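Zinholm Workshop Releases Plans for Hand-Held Robot Grippers

April 2020

Zinholm, a shared workshop for home builders, has released the plans for a pair of hand-held grippers that members designed and built on its own benches. The files are free to download and cover the jaws, the handles and the printed marker cubes.

The project, named Vetis, lets a builder record hand movements at a table and use them later to train a small robot arm. A person holds one gripper in each hand and does an everyday task, such as picking something up and setting it on a plate.

"We wanted a set that one person could put together at home with a drill and a basic printer," said Marites Umali, who led the build. "The first version was too heavy to hold for long, so we started the handles over."
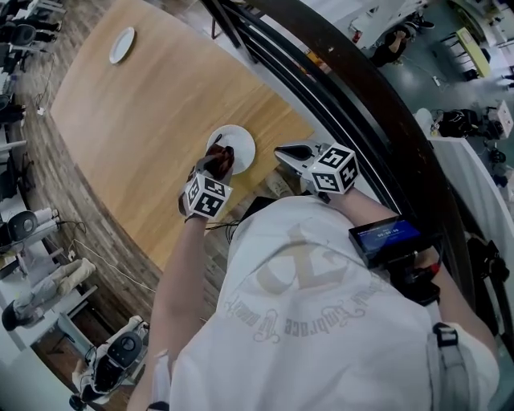
The Vetis grippers in use over a table at Zinholm. Each carries a white cube with black marker patterns.

Members have logged 3,084 recordings with the grippers so far. Najwa Semaan wrote the software that reads the markers, and Catrin James drew the jaws and tested the cable routing.

The parts list comes to 263 items, counting screws. Zinholm will also offer 200 kits to other shared workshops, with shipping planned for September. Each kit makes 2 grippers. Tools and a computer are not included.

Workshops that want a kit can write to Gemma Orlandini at the Zinholm front desk.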